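Chapter 4
Sourdough and the Trouble with Stories

Before you start
By the end of this chapter you should be able to tell a claim about bread that can be tested from one that can only be repeated. Keep your notes from Chapter 3 handy. You will need the flour table.

4.1 The old starter

Walk into almost any bakery that sells sourdough and sooner or later you will hear how old the starter is. It came over on a boat. It lived in a crock behind a stove. It has been fed every day for 100 years, through wars and floods, and that is why the loaf tastes the way it does and costs what it costs.

Maybe so. But ask what, in that jar, is old. The flour went in yesterday. So did the water. A baker who keeps 60 grams of starter and throws out the rest at each feeding has, within a couple of weeks, replaced nearly everything that was ever in the jar. The yeast and bacteria are descended from earlier ones, as all yeast and bacteria are. Whether they are the same kinds that lived there a century ago is a question somebody would have to check, and the sign over the counter rarely says that anyone did.

A starter is a mix of flour and water in which wild yeast and acid-making bacteria have settled. The yeast makes gas, which lifts the dough. The bacteria make acids, which give the sour taste. What lives in the jar depends on the flour, the warmth of the kitchen, how wet the mix is, and how often it gets fed. Change those and the mix of living things can change too, whatever the label on the lid says.

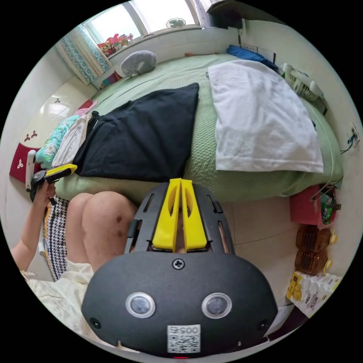
None of this means that all starters are alike. Two jars kept side by side can smell quite different, and bakers who say so are reporting something real. The trouble comes in the next step, when the difference gets pinned on age, or on the air of a certain town, with no look at the flour bill.

4.2 The case of the Tang loaf

Consider the Endside bakery, which sold a round white sourdough under the name Tang. The bakery said the flavor came from its founding starter and could not be made anywhere else. Customers agreed, and paid for it. Then the shop opened a second kitchen in Prornik, carried a bucket of the same starter over, and found the bread came out mild.

The owners blamed the water. Later they blamed the air. A new baker looked at the ovens and the walk-in cooler and noticed that the dough in Prornik was resting overnight at a lower temperature, and for four fewer hours. When the rest was made longer and warmer, the sour taste came back. The water was never changed.

You might object that one shop proves very little, and you would be right. The baker changed two things at once, so we cannot say which one did the work. Nobody ran a blind tasting either. Still, the result should make us slow to accept the first story, which had even less behind it.

4.3 What a tasting can tell you

The Flillum tasting is often quoted in defense of old starters. Visitors to a food fair were handed two slices of bread, told which one came from the older starter, and asked which they liked better. Of 3000 visitors, 597 filled in a card, and most of those chose the older.

Look at how it was set up before you look at the winner. What did the tasters know before they took a bite? Who bothered to fill in a card, and who walked off chewing? Were the two loaves baked on the same morning, from the same flour, to the same color of crust? The report is silent on that last point, and a darker crust alone could sway a good many people.

In the next section we set up a fairer test, using one bag of flour, two starters and a set of plain paper bags. Start both starters on the same feeding schedule now, as they need a full week before you bake with them.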